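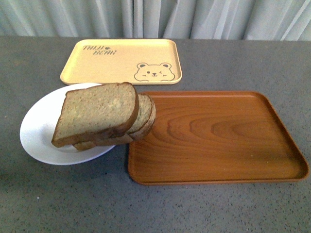 My project this fall was figuring out what happens to a trust when the person running it retires, and I picked it after my summer placement at Nallholm, a small wealth office with 58 client families. I sat next to Wenche Engebretsen, who was handing her whole book over to Signe Haugen, so I got to watch a handover up close (and do a lot of the scanning!). Most of what I learned came from the client lunches, where the families met Signe for the first time. Picture a gray speckled counter, a yellow tray, a plate of sliced bread, and two sisters asking very pointed questions about their late father's lake house.

I started with the files. Nearly 960 pages went through my scanner in September, and the messiest part was the letters of wishes. These are the notes where the person who set up the trust explains what they hoped for, and they aren't binding, so people had tucked them in all kinds of odd folders. Wenche knew where every one was. Signe didn't, and neither did the software.

So I made a handover sheet. It has one page per trust, with the beneficiaries, the next review date, where the letter lives, and a box for stuff like "call the brother first." My advisor, Dean Catterall, thought the box was too informal, but I kept it, and Signe says it's the part she reads before she picks up the phone.

I only tested the sheet on 2 trusts, so I can't claim much yet. The Nygård one went smoothly. Potel took three tries, mainly over who counts as a beneficiary after a divorce, and I'm still rewriting that section.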